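Speaker notes, approval workflows talk, 9/26/21
Slot is short. Skip the parts in parentheses if the first block runs long.

## Opening (no slide, just talk)

Start with the expense form. Ask who in the room has an expense form that goes to a manager, then to that manager's manager, then to finance. Wait for hands. Ask who has ever had one come back from the second manager with a real objection. Wait again. I expect fewer hands.

Then say what the talk is: I've spent a good while looking at approval chains for small purchases and expenses, and I don't believe most of the steps do anything. The people who sell workflow tools will tell you the steps are "control." I want to look at what gets controlled.

I don't sell a tool. I've used Planalow and Cluvico, and I'll complain about both.

## Slide: the order of things 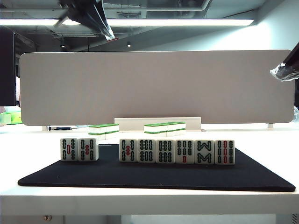 *Bamboo tiles on the mat, two and then six.*

Most workflow diagrams are drawn as a row. Request, manager, department head, finance, done. The row looks sensible because each box follows the last. Ask the room: what does the second box know that the first box doesn't?

Usually very little. The department head sees the same amount, the same description, and the same attached receipt. The only new thing on the screen is that the manager clicked yes. So the department head clicks yes too.

Say this part slowly. Two people looking at the same form is one check plus a delay.

(If someone objects that the second approver "could" catch something: agree that they could. Ask for the last time they did. Don't be rude about it.)

## The limits question

Everybody wants to talk about dollar limits, so let them, but keep it short.

At Kramer the limit for single approval was $2000. Anything over that went to a second person. They raised it to $3000 and were told by the vendor's consultant that they'd see "a dramatic reduction in cycle time." I asked how cycle time was measured. It was measured from the moment the manager opened the request. The time it sat unopened in the inbox wasn't counted at all.

So I can't tell you whether raising the limit helped. Neither can they. It may have. What I can say is that the number on the report got better, and the number on the report left out the part people were complaining about.

Point to make here: check where the clock starts. Some tools start it at submission, some at first view, and some start it over each time the request is sent back. That last one is my favorite. A request can be bounced back and forth for weeks and show up as same-day.

Leave a pause, somebody usually groans.

## Substitutes and absences

This is the part of the talk I'd keep if I had to drop everything else.

Every product has a screen for naming a substitute approver. Every demo shows it. In the demo the manager goes on vacation, sets the substitute, and the requests flow along nicely. I have my doubts about that manager. In real offices people forget, or they're out sick and never had the chance, or the substitute they named left the company in February and the account is still sitting there collecting requests.

At Dollance there was an automatic rule: if a request waited 4 days, it moved up to the next level. Sounds good. What happened was that the next level got a pile of requests they knew nothing about, and approved the pile.

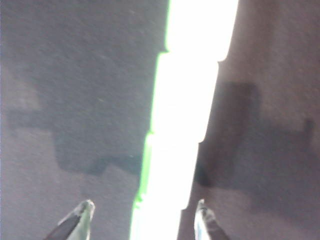 Now, the vendor answer to this is "escalation works as designed." I agree, and the design is the trouble. The rule was written to keep requests moving, and it does keep them moving. It was then listed in the audit binder as a control. Those are different jobs and I don't think one rule can do both.

What I'd ask for in its place, and this is opinion:

- a reminder to the first approver, with the requester copied
- a substitute named by position, so it survives people leaving
- a plain list, once a month, of requests approved by somebody other than the expected person

The list is boring to build. Planalow could do it with a saved filter. In Cluvico I had to export and sort by hand, and the export dropped the substitute's name when the account was closed. I reported that. It was marked as a feature request.

## Slide: how many fields

Move quicker here.

The form. Every time something goes wrong, a field gets added. Nothing ever gets taken off. I've seen a request for printer toner with a required box for "strategic goal supported." People typed a period in it, and the system accepted the period.
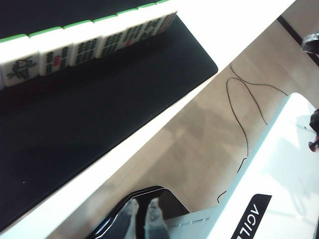 *The row from the one-bamboo end.*

My test for a field: find the person who reads it. If you can't find one, turn it off and wait. If someone shouts, turn it back on and apologize. At Dollance we turned off 6 fields this way. One came back, the project code, and it deserved to.

Expect pushback from anyone who does reporting. They'll say the data might be useful later. Ask what a report built on a box full of periods is going to say.

(Skip if short on time: the story about the drop-down with both "Misc" and "Other." Requests were split between them and there was a long email thread about what the difference meant.)

## Things I'm not sure of

Say these out loud, people trust the rest more and I do mean them.

I've only looked closely at small purchases and travel. Large contracts may need a long chain, because legal and finance are looking at different things there, and then the second check is a real one.

I don't know if fewer steps leads to more bad spending. The companies I've seen didn't measure it before, so there's nothing to compare with. If a vendor shows you a chart on this, ask where the "before" came from.

Mobile approval I go back and forth on. It's faster. I also watched a manager approve requests in an elevator without opening one of them.

## Questions

Likely ones:

"Which tool should we buy?" Try fixing the chain on paper first. Then see whether the one you already own can do it.

"Our auditor requires two approvals." Ask the auditor to show you the wording. Sometimes it does say two. Sometimes it says "appropriate," and two was somebody's guess from years back.

"Can we have the slides?" Yes, the link goes on the last slide. Check that it works before going on.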